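# sotstead-recipes

Plain text dump of the Sotstead community cookbook, typed up from the old ring binders. Work in progress. Updated Wed 11 December.

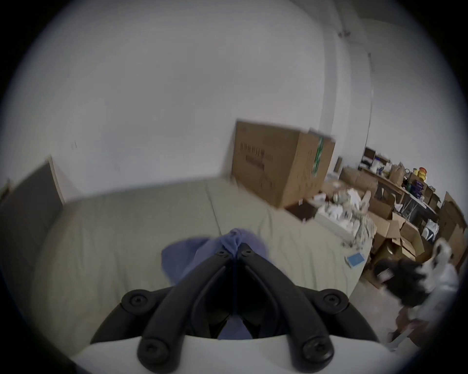 777 recipes so far, one file each. Binders 1 to 5 done, binder 6 half done (Glenys has it, don't ask me for it). Desserts massively over-represented, sorry, that's what people handed in.

## Layout

- `recipes/` – the actual files, `.md`, one per recipe
- `index.csv` – title, contributor, binder, page, category
- `units.csv` – conversions, see below
- `unreadable/` – stuff I couldn't make out. Have a go
- `scripts/` – two scripts, one works

File names are binder, page, short title. So `b3-041-plum-slice.md`. Where a page has two recipes on it there's an `a` and a `b`. Three on a page, god help you, look in binder 2.

## Columns in index.csv

| column | what | notes |
|---|---|---|
| `title` | as written on the page | spelling NOT fixed |
| `contributor` | name or initials | blank if unsigned |
| `binder` | 1–6 | |
| `page` | handwritten page no. | binder 4 has two page 29s. Second one is `29x` |
| `category` | mine | argue with Clem |
| `checked` | y/n | y = someone other than the typist read it against the page |

`checked` is n for most of binder 5. Don't cook jam from an unchecked file.

## Units

Left alone in the recipe files. A "cup" in binder 1 is a teacup, in binder 3 onwards it's a measuring cup, mostly. Jarrah worked out the teacup from the scone page where both are given. Ovens are "slow", "moderate", "hot", "quick". No temperatures before binder 4 at all. `units.csv` has our guess for each one, with a column for who guessed.

Butter sometimes given as "a walnut" or "an egg". Left as is. One says "butter, enough".

## Known problems

- Binder 2 water damage, bottom third of most pages. Gaps marked `[gone]`
- 4 versions of the same ginger cake, different names signed on each. Keeping all four. Not getting into it
- Category `supper` vs `savory` is a mess, overlap everywhere
- The pickled onion file stops halfway, so does the page
- Script `make_index.py` chokes on apostrophes. Workaround: run it, fix by hand. `word_count.py` is fine
- Some fractions came out as question marks. If you see `? cup` check the scan before you guess

## Adding or fixing a recipe

Copy `recipes/_blank.md`. Fill in the top part, type what's on the page, keep the line breaks in the ingredients. Notes in the margin go at the bottom under `margin:` even if they're rude. "Too dry. Tried it twice" is a real entry and it stays.

Don't modernise anything. If the method says lard, it's lard. Don't merge recipes, don't swap in a better title.

Changes to a file that's already `checked` y: set it back to n, then get someone else to read it. Isla or Flynn are usually quick.

## Scans

Not in here, too big. 700 page images on the drive, folder per binder, same numbering. Ask me or Isla for acces. Binder 6 not scanned yet.

## Use

Cook from it, print it, share it. Contributor names stay attached. If a family asks for a recipe to come out, it comes out, same day, no discussion. Selling it, talk to Glenys first.

## To do

- finish binder 6 (January, hopefully)
- second read of the preserves
- split `baking` into something smaller
- sort out whose handwriting is on the loose sheets at the back of binder 5, Jarrah thinks it's two people
- fix teh apostrophe thing

Typed by Flynn Hapeta, Jarrah Tamihana, Isla Rutherford, Clem Doolan. Binders on loan from Glenys Katene.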